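Tindance Robotics Club: Questions We Keep Getting
Page kept by Gwendolyn Kowalczyk, club advisor

I teach math and was talked into advising this club, so expect answers from someone who still has doubts. Meetings start at 3:30. The clothes-folding project runs through February.

How far along is the folding project?

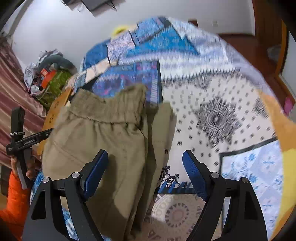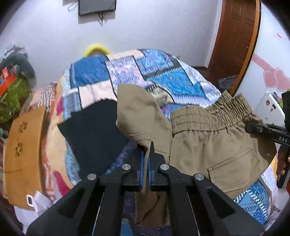
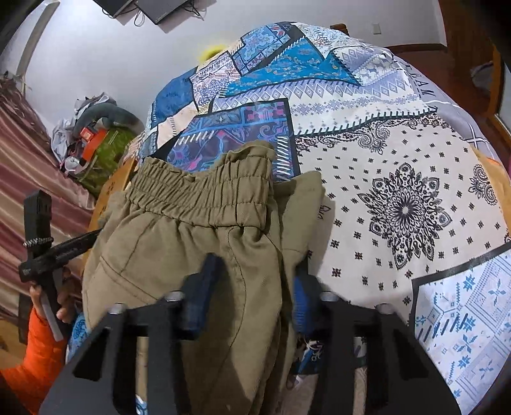

Folding is a bad first project for a student club, and I said so when Isauro Cervantes proposed it. A block has one shape. Clothing has as many as it cares to, and a student's two hands deal with all of them without thinking. Put a gripper in each hand and the job gets slow and clumsy. The khaki pants have a gathered elastic waistband, and that puckered cloth won't lie flat for anyone, so where is the straight edge to line up? A busy patchwork cover underneath doesn't make the pants easier to work on either. Isauro says that's the point. I say start with dish towels.

So can the robot fold laundry now?

No. We have 56 recordings of students folding by hand-held gripper, and a program called Prerkix that is supposed to learn from them. So far it has learned to pick up a corner and put it down somewhere else.

Is 56 enough?

I doubt it. Euan Geddes thinks variety matters more than the count. He may be right, but I'd like to see a test before I believe it.

Does my kid need to know how to code?

Not to join. The 12 members split between handling, labeling and programming, and labeling is dull – please tell your kid that before signing up.

Will you enter the Zamlow contest?

The students want to. The rules give each team 5 minutes and two tries. I have asked for one clean fold in practice first, and I haven't seen it yet.

What counts as a clean fold?

We argued over this for a whole meeting. For now, legs together, folded once across, waistband on top. Wenceslao Quintero wants wrinkles to count against you. He was outvoted.

Does this help with college applications?

I have no idea, and I'd be wary of any club that promises it does.

Who do I ask about missed meetings?

Eliseo Cárdenas keeps the sign-in sheet. Leave a note in the club mailbox by the front office.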